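# 4 Open Fabrics in Seating

Earlier chapters treated cloth as a closed surface: a sheet that is cut, glued or stapled over foam and then carries load only because the foam beneath it carries load. In this chapter the foam is removed. The fabric is stretched across an opening and has to support the sitter by itself, which changes what is asked of the yarn, the weave and the border. Readers who skipped Chapter 3 should at least go back to the section on warp and weft stiffness, as the terms are used here without further definition.

## 4.1 Terms

A *suspension fabric* is any woven or knitted sheet that carries a person's weight across a gap. The *border* is the rigid or semi-rigid part to which its edges are fixed. The *span* is the shortest distance between two facing parts of the border. *Sag* is the depth to which the fabric drops at the middle of the span under a stated load, measured from the unloaded surface and not from the border.

Trade usage is loose. "Mesh" is applied to leno weaves, warp knits and plain weaves of thick yarn with wide spacing, although these behave quite differently when pulled across the grain. In this book the word means any fabric through which air passes freely at low pressure. Where the construction matters, it is named.

Two further terms cause trouble in examination scripts. *Creep* is the slow lengthening of a yarn under steady load. *Set* is the part of that lengthening which remains once the load has been taken off. A fabric may creep a good deal and still show little set, and a chair made from it will feel slack by late afternoon and firm again the next morning.

## 4.2 Tension and Shape

A flat sheet pulled equally in all directions stays flat. A sheet fixed to a curved border does not, and its surface settles into a shape determined by the border, the stiffness of the two yarn directions and the tension put in during assembly. Most backrests are curved in at least one direction, so the designer rarely has full control over the final surface. The usual practice is to fix the border first, choose the fabric second and adjust the tension last.

Rows of cord that were straight on the loom will follow curved paths once the sheet has been drawn over such a border. The effect is strongest near the rim. It is useful to the inspector, as an uneven curve in the rows is often the first outward sign of uneven tension, and it can be seen without instruments. Coarse weaves in two colours show it best. Fine dark weaves hide it, and for these a chalk grid is marked on the cloth before fitting.

The border must resist the inward pull of the fabric at all times, including when the chair is empty. A thick moulded section is the common answer on small parts such as headrests, where the curve is tight. Backrests, being larger, can be allowed to flex a little, provided that the flex is the same on both sides.

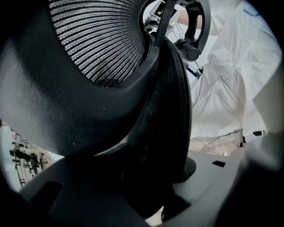 ## 4.3 Measuring Sag

The method used throughout this chapter is the Jirkberg plate test, so called after the workshop where Griet Peeters first set it out for trainees. A round plate is lowered on to the middle of the span and loaded in steps. Sag is read after 30 seconds at each step. The sequence is then run in reverse, and the difference between the first and last readings is recorded as set.

Points to observe:

- The sample must rest unloaded overnight before the first reading.
- The plate is covered with felt, or the edge will mark the yarn.
- Readings are taken to the nearest 2 mm. Finer readings are not repeatable by hand.
- A sample which slips at the border is rejected — it is not re-clamped and tested again.

For repeated loading the same plate is driven up and down by a cam. Getsemaní Pacheco ran the Retlow samples in this way for 2,000 cycles each, and her readings are used in Table 4.1. Nearly all of the set had appeared in the first 40 cycles. The Kos samples, woven from a stiffer yarn, took longer to settle and are treated separately in section 4.6.

## 4.4 Heat and Moisture

Open fabrics are often chosen for comfort in warm rooms. The benefit comes from air movement and falls sharply when a coat or cushion is placed over the back. It also depends on the gap between the fabric and any part behind it. On the Irkila test chair a solid rear cover, fitted close to the fabric, removed most of the gain. The figures are given in section 4.7, together with the correction for room humidity.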